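Stimo Room Acoustics Notes: README

Stimo is a collection of short written notes on how everyday rooms sound, with a table of measured echo times to go with them. It was put together for people who write captions, record speech at home, or need to compare one kind of room with another without buying equipment. This file explains what is in the collection, how it was made, and what it should not be used for.

Last revised November 29, 2023.

What is included

The collection has 200 room entries. Each entry has one text note and one row in the file rooms.csv. The notes are plain text, in English, and run from a few lines to a page. There are no audio files in this release. The original recordings contain voices from neighboring rooms and we did not have permission to share them.

The entries come from three housing blocks: Sendon, Phelan and Clusthorpe. Sendon has the oldest rooms, with high ceilings and plaster walls. Phelan was rebuilt in parts, so two rooms on the same hallway can sound very different. Clusthorpe is the smallest set and has only 50 entries.

Columns in rooms.csv

room_id: a short code, block letter first
block: Sendon, Phelan or Clusthorpe
use: kitchen, bathroom, bedroom, hall, other
floor: hard, soft or mixed
walls: hard, soft or mixed
door: open, closed or none
decay_ms: time for the sound to fall away, in milliseconds
noise: low, medium or high, by ear
note_file: name of the matching text note

An empty cell means the value was not written down at the time. It does not mean zero. In the first upload some empty decay_ms cells were filled with 0 by a spreadsheet program. If your copy has zeros in that column, please download it again.

How the values were taken

We popped a balloon at chest height and recorded it from the opposite corner. Each room got at least two pops. Where the two results were far apart, a third was taken and the middle value kept. Rooms with a decay above 2000 milliseconds were checked a second time on another day. All of these were stairwells, which are listed under "other."

The noise column is a judgment made by the person in the room. It covers fans, pipes, traffic and so on. Two people did not always agree, and the notes say so where this happened.

Hard and soft surfaces

Tile, bare plaster, glass and concrete are marked hard. Carpet, curtains and cork are marked soft. "Mixed" is used when neither kind covers most of the surface. Furniture is left out of these columns but is often mentioned in the note.

The door column matters more than we expected. In a small room with hard walls, opening the door can shorten the echo a good deal, and it also lets in sound from the hallway. Entries made before September have the door marked closed unless the note says something else. 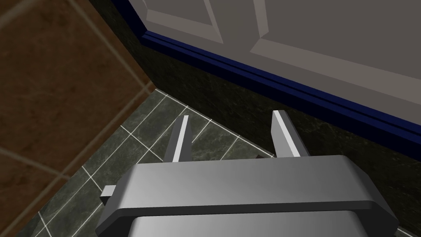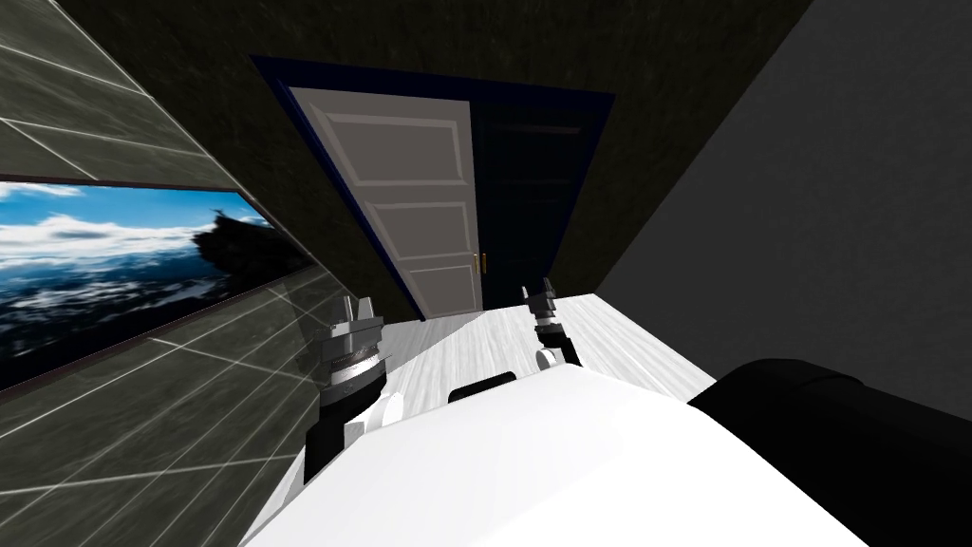
Comment left on the first release, from a reader using the Phelan entries: I would not treat "door open" as one value. A door open a hand's width and a door folded flat against the wall gave me very different results in my own bathroom, and the hallway outside was carpeted, which your table has no place for. Could you add the angle, or at least say what the door opens onto?

We have added an optional column, door_to, for the space on the other side. It is filled in for 80 entries so far, mostly in Phelan. We did not add the angle. It was never written down, and guessing it from the notes would make the table look more exact than it is.

Suggested uses

Comparing rooms of the same use within one block
Teaching the basics of echo and decay
Finding plain words to describe how a room sounds

Uses we advise against

Building design or any work that must meet a code
Comparing blocks as a whole, as the mix of rooms is different in each
Training anything that needs actual sound

Known problems

Bedrooms are under-represented in Sendon. Many tenants did not want balloons popped there, and we did not push.

Some notes use "boomy" for a long echo and others use it for strong bass. We have left the wording alone.

Two Clusthorpe entries share a note file. The rooms are mirror images and were visited together, but the decay values are separate.

License and changes

The notes and the table may be copied and changed for any purpose if Stimo is named as the source. Corrections can be sent through the issue page. Please give the room_id and the column, and say whether you are reading the table or the note, as they are fixed in separate places.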